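Chapter 6

Learning from Hand-Held Demonstrations

6.1 Why the arm can be left out

The methods in Chapter 5 all assumed that the robot was present while it was being taught. A person steered the arm, the joint angles were recorded, and a policy was fitted to the record. The approach works, but it is slow. The arm has to be mounted, powered and fenced off, and the person steering it has to learn how to do so. Most of the data gathered this way comes from a few rooms, because the arm stays where it was bolted down.

This chapter takes up a different arrangement. The operator holds a gripper in each hand and does the task directly. A camera fixed to the gripper records what lies in front of the fingers, and the motion of the gripper is recovered afterward from the video. No arm is involved until the policy is run. We will call a single recorded attempt an episode, as before.

The running case in this chapter is the Wundden study, in which operators sorted fruit and vegetables into trays and plates in ordinary homes. The collection came to 3000 episodes. After filtering, 2423 were kept for training. We return to the filtering rules in Section 6.4, where it will matter that most of the rejected episodes failed for one reason: the position of the gripper could not be recovered well enough.

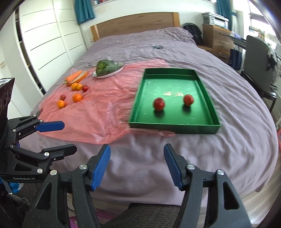 Two properties of such recordings should be kept in mind from the start. The first is that the camera moves with the hand. A fixed camera sees the object stay put while the gripper approaches it. A camera on the gripper sees the reverse – the fingers hold nearly the same place in every view, and the rest of the room shifts around them. A policy trained on one kind of view can't be expected to work on the other.

The second property is that the surroundings are part of the data. Soft surfaces fold, glossy ones throw highlights, and furniture fills the background. In a laboratory these would be cleared away. Krajewska's comparison, discussed in Section 6.5, trained one policy on 2850 episodes from a single laboratory table and another on the Wundden set. The laboratory policy did better on its own table. In homes it had not seen, it did worse by a wide margin, even though it had more episodes to learn from.

The method has costs. A person's wrist can reach poses that an arm can't, so some episodes show motions the robot is unable to copy. The operator also feels the contact through the handle, and the camera does not record that. Skisow's correction, given in Section 6.3, deals with the first problem. The second is still open.

6.2 Recovering the gripper path

Let the pose of the camera at time t be written T(t). We want the full sequence of poses for an episode, expressed in a frame that does not move with the hand.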